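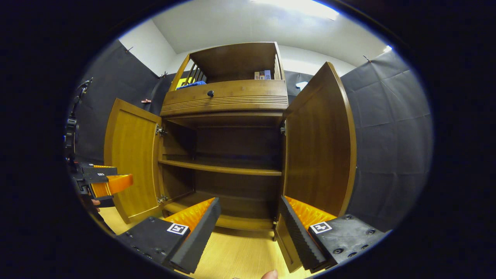

Re-oiling hinges on old cabinets

teuber_h
Posted 22/07/2024
Doors on my sideboard squeak and one has started to sag. I was going to spray everything with oil and leave it. Any reason not to?

Kolent51
Oil drips and gets into the wood, and then no finish will stick there. Use paste wax on the pin. Take the door off first if you can.

arsenault_fan
Disagree. One drop of light oil on a rag is fine, I've done it for 10 years. Wax gets gummy in a cold house.

Kolent51
Mine is in an unheated hallway and it hasn't gummed up.

ea_k
Neither will fix the sag. Check the screws on the top hinge. If they spin, the holes are stripped. Glue in a sliver of hardwood, let it dry overnight, then drill a small pilot hole and put the same screws back.

teuber_h
Top screws do spin. Could I just go up a size?

ea_k
You can, but the heads may sit proud and the door won't close flat - I had to redo 2 hinges that way.

arsenault_fan
Longer screws of the same gauge worked for me. Measure the side panel first so you don't come out the other side.

teuber_h
Going with the glue. Will do the wax after that.

Ea Ketilsson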